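Filed under: Grants & Reporting / Community Kitchens

Progress report to the Lorkance Fund, April 20, 2019
Prarkel Neighbourhood Meals, second reporting period

The grant pays for weekly cooking sessions and a frozen meal service for older residents of Prarkel and Arrieta. Both are running. We have delivered 285 meals in this period, against a target of 250. Most went to people living alone, and 33 households now receive a regular order. The Arrieta round started late while we waited for a second chest freezer, and it is still the smaller of the two.

Cooking sessions are held at the Ima Street kitchen. We planned for eight in the period and held six. The other two were called off when the hot water service failed, and the landlord has since replaced it at no cost to the grant. Attendance across the sessions came to 44. Soups, lentil dishes and baked fruit have been the most popular, and we have dropped the fish recipes after poor feedback. 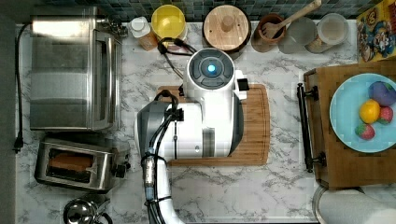
Spending is slightly under budget. Food costs rose over the summer, mainly fresh vegetables, but we saved on containers by buying in bulk with another meal service. We would like to move the unspent part of the travel line to food and ask for your approval to do so. The revised budget is attached.

Labels remain a weak point. Several clients told us the reheating instructions were too small to read. A large-print version is at the printer and will be in use from May.

In the next period we will add a second delivery day in Arrieta and repeat the client survey. Food safety training for new helpers is booked and paid for.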